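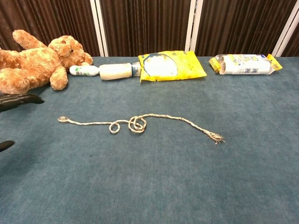
4. Setting up the rope task in Toreo

Do section 3 first (camera calibration). If the Pleletti driver isn't running, nothing in this section will work and the error you get is not helpful.

4.1 Load the perception profile

1. Open Toreo, Profiles tab, pick deformable_line. Not rigid_default, that one looks for boxes.
2. Set Max parts to 1. One rope, one part.
3. Draw the work region on the table cloth only. Keep the back row of objects outside it. Packaging and plush go in the Ignore layer, see 4.2.
4. Set Threshold to 165. Off-white rope on blue-gray cloth is an easy split, darker cloth may want less.
5. Press Preview. Rope should come up as a single green line with both ends marked.

Note: frayed ends. The tracer picks one loose strand and calls that the tip. If the tip marker jumps between strands, turn on Blunt ends and preview again. A badly splayed end might need it on twice the default radius.

4.2 Ignore layer

1. Click Add to ignore, then click each object that isn't the rope. Teddy bear, bottle, snack bag, biscuit-type roll, whatever is back there.
2. Clear windows in a bag and see-through bottle ends give holes in the mask. Use Fill holes.
3. Save. The planner still treats ignored objects as obstacles, they are only hidden from the tracer.

CAUTION: do not delete an object from the layer to "clean up" the list. Deleted means the planner can drive thru it.

4.3 Loops and crossings

Toreo labels every place the rope passes over itself. Single loop = one label. A stacked coil of two or three turns gets grouped as a cluster and the order inside it is a guess.

1. Open Crossings. Check each label against the live view.
2. Wrong over/under? Click the label, press F to flip.
3. For a cluster set Strategy to loosen_first. The planner then pulls outward from the coil before it tries to thread anything.
4. Leave Depth assist on. Coil height above the cloth is small, so depth alone wont sort it, but it helps.

4.4 Planner

1. Planner tab, Backend: Karunaratne.
2. Grasp clearance 12 mm. Lower than that and the fingertips catch the cloth.
3. Replan limit 4. After that it stops and waits for you.
4. Start pose: gripper off to one side of the rope with open cloth between. Fingers over the rope hide it from the tracer and the first plan will be junk.
5. Press Plan, look at the ghost path, then Run at Slow.

CAUTION: hands off the table while the Run light is on. Pause does not cut motor power, the stop button does.

4.5 If it goes wrong

"No line found": work region too small, or Threshold too high.

"Two lines found": tracer lost the rope in the coil. Raise Bridge gap one step at a time.

Path goes behind the back row: region was drawn past the table edge. Redo 4.1 step 3.

Plan OK but arm doesnt move: Pleletti is in Hold. Release it in the Wikodport console, then Run again.

Save the profile under a new name before you go to section 5. Updates overwrite the defualt one.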